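I finally made it to the Galtembridge open day in May, after two years of saying I'd go. If you've never heard of it, it's the old printworks building where Iltia writes its photo editing software, and once a year they let regular users like me wander in, drink their coffee and complain about the layers panel in person. I had a list!

Rajitha Biswas met our group at the door and took us straight upstairs to the masking team. I use Iltia's editor for pictures of my sister's dogs (long hair, terrible light, never still), so this was the part I'd come for. She opened a portrait of a man in a wool hat, clicked once, and the selection came up with the fuzzy bits of the hat included. Then she did the same with a bicycle and it fell apart around the spokes, and she laughed and said they're still working on that one. I liked her a lot for leaving the bicycle in the demo.

They have 600 test photos that every new build has to get through before it goes out. The last build got 492 of them right without any touching up. Kojo Sarpong, who looks after the tests, pulled up a few of the misses for us: a glass of water, a wedding veil, a black cat on a black couch. I've taken that exact cat photo, many times. 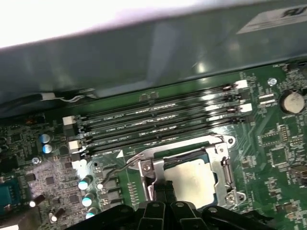
Will the new selection tool work without an internet connection? It will, once you've downloaded the model from the preferences window, though the background fill still has to go online.

That got a small cheer from the back of the room - I think half of us edit on trains.

After that came lunch, which was soup, and very good soup, and I ended up next to Yaw Alhassan from the plug-in side. He's been moving the old Drollotia filters over to the new version. I still use the grain one on nearly everything, so I asked him straight out if it was going away. He said no, but the sliders will have different names, and old presets will need to be opened and saved again. Fine by me. I've got a folder of presets I should clear out anyway, most of them called things like "warm final 4".
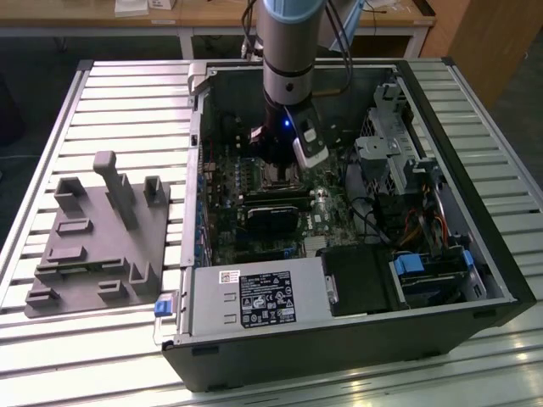 He also told me the export window is getting a rebuild, and this is where I got my list out. My big gripe is that it forgets the last folder I used every single time I restart. He wrote it down on a napkin, which may or may not count as a bug report, so I filed a proper one when I got home too.

The afternoon was a talk by Severin Sutter about color profiles. I'll admit I drifted a bit in the middle, but the part on printing was useful and I've already changed my default because of it. Ketsara Jitpraphai ran a little hands-on session afterward with four of us to a table, and she showed me you can hold Shift while painting a mask to get a straight line. Years I've been doing that by hand!

I left at 4, with a sticker and a trial code for Abubakari, their new catalog app. I've only imported one folder so far and it put all the dogs under "sheep," so I'm going to give it another try this weekend with the bigger library and see how it does.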